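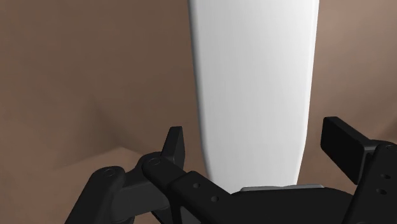
October, notebook, bench 2. Spent the morning on the equipment list for the second cell, mainly the gripper line, which has been sitting at "TBD" since the first draft. The question is whether we buy one more parallel gripper like the one we have modeled or pay for something with a longer stroke. I went back to the simulated grasps to decide. With the tall white part between the pads there is still a gap on both sides before closing, so at the low end, where the part is narrow, the stroke we have is fine. The part gets wider toward the top, and that is where I expect trouble if anyone asks us to pick higher. For now all the planned picks are low, so I'm writing the budget around the short stroke.

Quotes so far:

Andrade sent theirs first. Gripper, coupling and cable as one line, pads separate. Lead time 7 weeks. They will hold the price until the end of the quarter.

Trarkness quoted a longer stroke unit. Lead time 14 weeks and the mounting plate is extra. They want a deposit with the order. I asked if the plate pattern matches our arm flange and have no answer yet. Don't compare the totals until that comes back, the plate could move it a lot.

Wovuvberg only sells through a distributor and the distributor wants to know the yearly volume. Our yearly volume is one. Leaving them on the list but not waiting for them.

Ernő Veres came by before lunch and went over the list with me. His points, as I wrote them down:

- Spare pads should be in the first order. On the current cell we ordered them later and paid shipping twice.
- The controller we have can run a second gripper but the license for the second channel is not in the quote. Check.
- Nobody has put guarding in the budget. He thinks the old panels can be cut down. I measured one afterward and it is too short on the door side, so at least one new panel.
- He would rather spend on a better mount for the wrist camera than on the long stroke. I agree for this year.

Pads. The rendered ones have flat faces, which is also what Andrade ships as standard. The part has rounded edges and a taper, so a flat face is going to touch over less area than the data sheet assumes. Options are (a) standard pads with a rubber sheet glued on, (b) shaped pads from the print shop, (c) soft pads from Andrade. Plan is to budget for (c) and try (a) on the existing gripper while we wait. If (a) holds, drop (c) from the order and put the money toward the panel.

Friction value in the sim is still the default. I don't want to use any slip result from it in the request until somebody has measured rubber on the real material. The clearance numbers I trust, those come straight from the geometry.

Simulation side. The Anach workstation is the other big line. We ran the last batch of 256 grasp starts overnight on the old machine and it was still going when I came in. I was going to ask for two new workstations. After looking at how often we run full batches (less than I thought, mostly the week before a review), I'm asking for one, with the memory filled and a slot left for a second card. The old machine stays as the one for editing scenes and looking at single grasps.

Also the background in the sim cell is plain brown walls and floor, no fixtures. Fine for checking pad clearance. It tells us nothing about whether the fingers hit the part nest on the real table, and the outer links stick out a fair way on each side. Need the nest model from the fixture drawings before we commit to a spacing between nests. If the spacing has to grow, the table we were going to reuse may be too small, and a table is not in the budget either. Added a line for it with a question mark.

Draft order, as of this afternoon:

1. Gripper, short stroke, Andrade. One.
2. Soft pads, two sets. Second set only if (a) fails.
3. Second channel license. Waiting on price.
4. Wrist camera mount, machined here. Material only.
5. Guard panel, door side. One.
6. Anach workstation. One.
7. Table? Depends on nest spacing.
8. Contingency, 20 percent on items 1 to 5, none on 6 because that is a fixed price.

Moved to next year: long stroke gripper, second workstation, the tool changer. The tool changer came up again and I still can't find a job on the schedule that needs it.

To do:

Call Trarkness about the flange pattern.
Get license price in writing.
Cut rubber sheet for pad test, two thicknesses.
Ask for nest drawings, latest revision.
Rerun the grasp with the part raised in steps until the wide section no longer fits between the pads. Write down the height. That goes in the request as the limit of what item 1 can do.

4:30. License price came in by phone, lower than expected. Waiting for the email before I change the sheet.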